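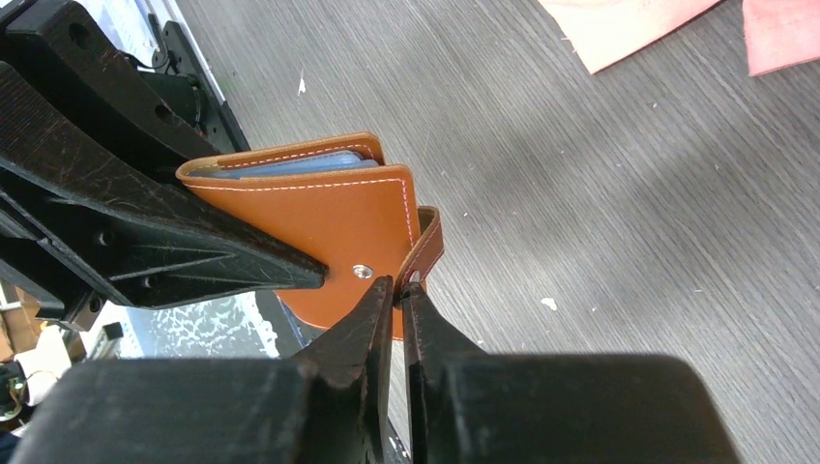
Grip Force Limits Are Not a Safety Case
September 21, 2025

In July a two-arm cell at the Kitbridge site closed a snap fastener with one finger of an operator's glove under the strap. The operator was not in the glove, having pulled free a moment earlier. The incident report ran to two pages and assigned the cause to "excess grip force." The corrective action was to lower the force limit. I think both the finding and the fix are wrong, and the same reasoning is common enough in handling small leather goods that it deserves an argument.

Consider the task. One arm holds the body of a wallet. The other takes the closure strap, brings it over and presses the snap. Leather is compliant and varies from piece to piece. A snap needs a short peak of force to seat. Set the limit below that peak and the strap lies on the stud without closing. Set it above and the same motion will close on anything else that happens to be there.

The Kitbridge cell ran on the Dirham controller, which takes its force estimate from motor current. Motor current says how hard the gripper is working. It does not say what the gripper is working on. A fold of glove fabric and a thick strap produce nearly the same curve. In the log for the July event the trace is unremarkable, and the force never exceeded the configured limit. The report mentions this in a footnote and then recommends a lower limit anyway.

What failed was the hold state. The left arm had lost its grasp, and the controller paused it and asked for assistance. The right arm was never told. It was in a timed wait of 3 seconds, and when the wait expired it resumed the press. The operator had reached in to reseat the wallet, as the prompt on the screen instructed.

Two arms sharing one workpiece are one machine. A pause on either has to stop both, and restart has to need a deliberate action from outside the reach of the grippers. The Bendulura integration guide we work from treats each arm as a separate device with its own stop category. That is convenient for the programmer and unsafe for anyone clearing a jam.

The usual objection is throughput. Linked stops cost time, and the Joseph line logged 24 assistance requests over 3000 cycles. At that rate the cost is small. The lower force limit costs more, since every unseated snap becomes another assistance request and another hand in the cell.

The limit should go back to its earlier value once the stops are linked. Until then the cell should run with one arm at a time.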